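About Landale

Landale checks and repairs wooden toys for nurseries and toy libraries. The firm was set up in Falturthorpe by Cadi Rosser and Floarea Nistor, who still run it. We have 2 benches and a drying room.

Most of our work is shape-sorter blocks. Sets arrive mixed and are first sorted by outline, then by colour. Each block is measured across its widest point and tried in a gauge plate. Blocks that bind are sanded and recoated. Blocks with splits are withdrawn and replaced from stock. Edges are checked by hand.

Stars and triangles take longer than cylinders, as their points wear first.
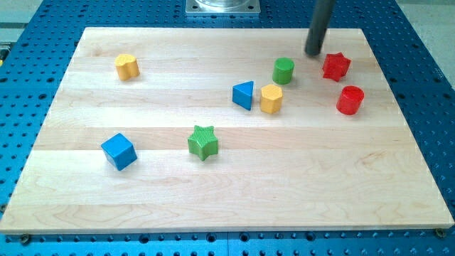
Recoated blocks are left for 4 days before packing. Colours are matched against our own sample cards, which are renewed every March. Small differences between old and new blocks of the same colour should be expected.

The minimum order is 20 blocks. Collection is by arrangement with Floarea Nistor. Enquiries about replacement shapes should go to Cadi Rosser, with a tracing of the hole where possible.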